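Visit report: teleoperation lab, Flinero, Randoncombe site
Zoriana Dmytriv
13 August 2021

Purpose of visit

Flinero opened its Randoncombe lab to outside integrators for one morning. I went to see how their operators record demonstrations for pick-and-place tasks, and whether the method would suit the sorting cell we are planning at Brarholm. The program had two parts: hand guiding on a real arm, then remote control in simulation.

Hand guiding

The first station had a bench arm in gravity compensation mode. The operator holds the wrist, walks the arm through the task and presses a foot switch to open or close the gripper. Joint positions are logged throughout. Playback runs on the same arm at reduced speed.

I tried it twice. The wrist moves freely, but the elbow lags, and it is hard to keep the tool vertical over the last few centimeters. The staff said new operators have the same trouble and usually settle down within a day. A second problem is that the operator's forearm ends up in view of the overhead camera. Flinero handles this by replaying every hand-guided run with the person out of the cell and keeping only the replay. That doubles the time per demonstration, and small errors in object placement between the two runs make some replays useless. Of 253 hand-guided runs made in July, 47 were thrown out for that reason.

Remote control in simulation

The second station is a desk with two monitors and a handheld controller. Moving the controller moves the simulated gripper, scaled down so that a large hand movement gives a small tool movement. A trigger works the fingers. A clutch button lets the operator reposition the hand without moving the arm.

The practice layout is a magenta table with a black arm, an orange box, a few cups and a small cluster of brown pieces to work on. Approach is from directly overhead, with the fingers pointing straight down. The operator stops just above the pieces, checks alignment in the second view, then descends.

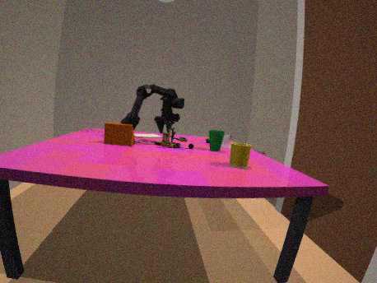

Data handling

Each run is saved with its starting layout, the controller input and the resulting joint path. Runs can be replayed from the input alone, and the file is flagged if the end state differs. The set for this task stood at 719 runs, of which 700 had passed review. Review is done by a second operator, at double speed, with a single accept or reject key. I asked whether hesitations are trimmed. They are not, except for idle time at the start.

Depth is the weak point. On a flat monitor it is difficult to judge the gap between fingertip and part, and I closed the fingers too high on my first three attempts. The shadow under the gripper helps a little. Kashindye, who supply the controller, are working on a vibration cue for contact. It was not ready to show.

Notes for Brarholm

Hand guiding needs no extra hardware on our side, but the replay step would be slow with our part mix. Remote control is easier on the operator and leaves the cell clear. We would need a second camera at table height and a controller mount that does not drift.

I have asked Flinero for the log format and a price for two days of operator training at Randoncombe. Their scaling settings are adjustable per axis, and I would like to test a lower vertical ratio before we order anything.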